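Who Wipes the Gripper?

A rulebook is a record of what its authors were afraid of. Read one for a bank and you learn about theft. Read one for a swimming pool and you learn about running. Read the one for teaching small household jobs to machines, which I have now done three times, and you learn that its authors were afraid of meetings. It runs to 61 pages. The section on who may change the document is longer than the section on what a good demonstration looks like, and the word "foam" does not come up at all.

I bring up foam because I have been thinking about it since Tuesday.

My work, on the days when it is work, is to review recordings of people doing ordinary things with a two-fingered tool held in the hand. They open things, close things, put a thing in another thing. The recordings go on to train a machine that will someday do the same. Somewhere between the person and the machine sits a set of rules, and somewhere near the bottom of the pile of people who care about the rules sits me. At Damlow we use the Hagedorn guide, with amendments. The amendments have amendments.

I am in favor of rules. I say this early, as essays that complain about rules tend to be read with delight by people who don't want any, and I have seen what those people produce. I once went through a batch of 203 clips made under what its makers called a light-touch approach. The touch was so light that in a good share of them the person had not decided which object they were after until halfway across the table. You could watch the tool wander over, hesitate, and go back, like a man at a buffet. A machine that learns from that will learn to hesitate beautifully.

So, rules. My quarrel is with where they look.

The Hagedorn guide looks at everything that can be checked by someone who has never held the tool. It wants the file name in a certain order. It wants the task written as a verb and a noun. It wants each clip to start with the fingers open and end with the fingers open, and it wants a form signed to say so. These are fine things to want. A clerk in another city can confirm every one of them before lunch, and does, and sends back a spreadsheet with the green squares filled in.

What it doesn't look at is the part where something touches something.

Take a lid. A lid on hinges is about the humblest object a person can be asked to open, and it contains most of the trouble in the trade. It moves along one path and no other. Grab it square and it comes with you. Grab it a little crooked, or pull where it doesn't want to go, and you are now testing the screws. A person feels this and gives way without noticing. The tool feels nothing. Whatever giving way gets done is done by the wrist behind it and by two pads at the front.

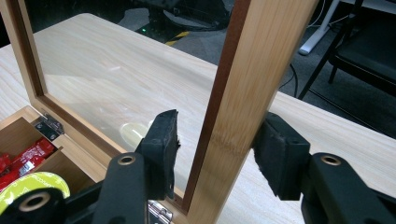

The grip on the side rail of a glass-paned lid. Note the edges of the left pad.

Look at those pads for as long as you would look at the tires of a car you were thinking of buying. The fuzz is wear, and wear changes how a pad holds. A fresh pad grabs. A tired one slides a little before it grabs, and the person using it learns to squeeze sooner or harder to make up for it. That adjustment goes straight into the recording. Then someone changes the pads, the same person does the same lid, and the recording says something slightly different. Both clips get their green squares.

I asked Seija Ahonen, who wrote a good part of the amendments and has the patience of someone who regrets it, why there was no line about this. She said there had been one. An early draft said pads should be replaced "when worn." Reviewers asked what worn meant. A working group was formed to find out, and came back with a scale of one to five, with photographs. Then the question was who would score the pads, and how often, and whether the scorer needed training, and whether the training needed a guide. The line was cut in June. "It was holding up the section on fonts," she said.

I'd like to report that she was joking.

The place I would point at, if anyone asked me where good practice lives, is a sheet of paper taped inside a cupboard door at Grindesitz, a small shop that does this sort of recording for other people. Santino Orellana put it there. It has six lines, in marker, and I copied them down with his permission.

Look at the pads. If you have to think about it, change them.
Hold the part that is meant to be held.
Follow the hinge. Do not argue with the hinge.
If it's glass, pretend it's yours.
If you fumble, keep the clip and say so.
Stop when your hand is bored.

That is a standard. It fits on a door. A new person can read it while the kettle boils, and each line tells them something about what their hands should be doing. The second line alone would save the Hagedorn people a chapter. In the picture above the fingers are on the wooden rail and off the pane, and anyone who has ever owned a cabinet knows why that's the right place, but I can find no sentence in the 61 pages that would mark down a clip where they were on the pane instead. There is a sentence about the table. The table should be "of a neutral character."

The last line of the cupboard sheet is the one managers dislike. Stop when your hand is bored. How would you audit it? You can't, of course. You can set a number, and most places do. Kovalis set one for its crews and it was a perfectly sensible number, and I reviewed what came in under it, 643 clips of people opening and closing the same few containers. The early ones were lovely. The late ones were correct. The fingers went to the same spot each time at the same speed, as if the lid were a time clock. Every rule was obeyed by people whose minds had gone home. I passed nearly all of them, having no box to tick for "this person has stopped seeing the lid," and I have felt a bit shabby about it ever since.

There is a fair reply to all this, and Ahonen made it over a sandwich. A sheet in a cupboard works for a shop where Orellana can hear you fumbling from the next room. It doesn't travel. Send those six lines to a site with forty people and three shifts, and "if you have to think about it" becomes a dispute over who is thinking. Big rulebooks are dull because they have been through every argument already, and the dullness is the scar tissue. She's right. I have met the site with three shifts. They would vote on the hinge.

She made a second point that bothered me more. Variation, she said, is not always dirt. If every clip were made on perfect pads, the machine would meet its first worn pad out in the world, alone, with somebody's good glass in its grip. Some fuzz in the training may be a kindness.

I grant that too, and I think it helps my side. If worn pads are good to have, then we should know which clips have them. The guide has me record 17 separate facts about a clip, among them the time zone, and the state of the only two surfaces that touch anything is left to rumor. I don't much mind whether the rule says fresh pads or old ones. I mind that it has no opinion. A cook may prefer a sharp knife or put up with a dull one, but you would worry about a cook who could tell you only the date the knife was logged.

My proposal is modest, and I have sent it in on the proper form. Before each session, the person holding the tool takes one close look at the pads and writes a word about them. Any word. Fresh, fine, ratty, bald. No scale, no photographs, no training. After each session they write one more word, about themselves, from the same list if they like. That's two words a session, and I would trade the whole section on file names for them.

I'd also ask that anyone who votes on the guide spend one afternoon a year opening and closing a lid with the tool in hand. It needn't be recorded. I would only like them to get as far as the point where the wrist starts making its own decisions, and then be handed a form.

The proposal was given a number, which is 923. I'm told the numbering is not consecutive, so this may be less bad than it sounds. It came back once already for a formatting problem, as I had used the old template, and it has been resubmitted. In the meantime I have started putting a word about the pads in the comments field of every clip I review. The comments field has no rules attached to it yet. I'd be grateful if you didn't mention it to anyone.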